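Taking kids to the Draltance robotics open day – worth the drive?
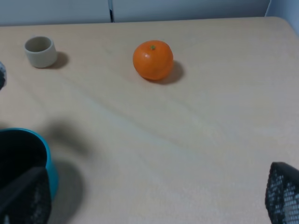
I'm trying to decide whether to haul my two kids out to the Draltance open day in Viltthorpe this November, and I'd love to hear from anyone who's been to one. We went to their small evening demo in the spring and my youngest has talked about it ever since. They had an arm at a wooden table with a mandarin, a little beige cup and a teal container, and she got to stand right up at the rope while the operator talked. My older one is 8 and got restless once the talking went past ten minutes, so that's my worry. The drive is 130 miles each way for us now that we've moved. Is the open day more hands-on than the evening thing? Do you need to book the demos ahead? And is there food, or should I pack lunch?

Posted by ilar_road_mom

Pietrzak_fan

We went last year and had a great time, so I'd say go! It's way bigger than the evening demos (somebody at the door told me they'd had 2,000 people through the year before, and I believe it, the parking lot was nuts). There were 19 stations when we went, spread over two halls, and you just wander from one to the next with a paper map. The tabletop arms were in the first hall, and those were the ones my kids kept going back to. At one of them you could pick what the arm went for next by pressing a button, and my son hit that button until the line behind us started sighing – sorry, everybody.

For a restless kid I'd skip the talks completely. They're in the side room and they run long, and the speakers are really talking to the grown-ups. Go straight to the Pietrzak station at the back of hall two, where you get to steer an arm yourself with a handheld controller. It's harder than it looks! I had a go at moving a plastic egg and knocked it clean off the table. They do hand out time slots for that one, and you can't book from home. You get a slip at the desk when you come in, so be there when the doors open at 10. By noon the slips were gone.

Food was one truck and a coffee cart. Pack lunch. There are picnic tables out behind the building if it isn't too cold.

gearbox_and_grits

depends on the kids. mine were bored after an hour, but they're teenagers. parking was free

northlot22

I'd add that it gets loud in hall two, mostly from the crowd, so bring ear protection if either of yours is sensitive to that. The first hall is a lot calmer and has benches. Also, that's a long drive for one day. We stayed overnight in Viltthorpe and did the river walk the next morning, and the kids were in much better shape for the ride home. If your youngest liked being close to the table, ask at the desk about the small group tour. They had one before lunch when we went, and the guide let the kids ask whatever they wanted. I don't know if they're doing it again this year, so I'd call first.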